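Trevby workshop group completes first planetary gear carrier on shared robot arm

PLURCOMBE, 5 February 2023 — Trevby, the shared workshop in Plurcombe, has released the build notes for Phí, its members' project to assemble a small planetary gearbox with a robot arm. The notes cover the carrier stage, where three spur gears are set on pegs on a ring-shaped plate.

The gearbox is meant for a camera slider that members can build at home. Parts were supplied by Morkance, a small-parts shop that also stocks the kit. A full parts list and the arm program are included with the notes, along with hand assembly steps for builders who do not have an arm.

Work on Phí began in June with 3D-printed gears, and the group changed to metal ones after the printed teeth wore down. The program was then rewritten for the smaller parts. It picks up one gear at a time, lines the bore up with a peg and lowers the gear slowly. If the gear catches on the peg, the arm lifts, turns it a little and tries again.

The group has logged 2,826 placement attempts so far, including those that failed. Most of the early failures came from gears picked up at a slight tilt. Wider opening of the fingers before each pick and a slower approach brought the number down — the notes give the settings for both.

The carrier stage can be built on any flat table with a dark mat. Trevby advises builders to check that each gear turns freely before going on to the sun gear and outer ring, which will be covered in a second set of notes. 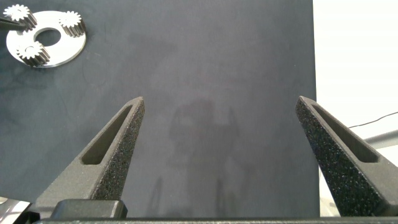
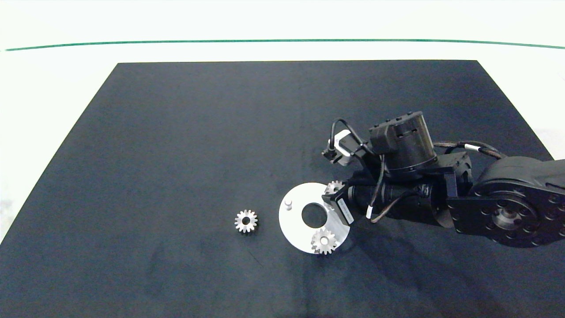

Spur gears and the carrier plate on the work surface, with the arm's gripper.

Printed copies of the notes, in a first run of 300, are available at the Trevby front desk and from Morkance.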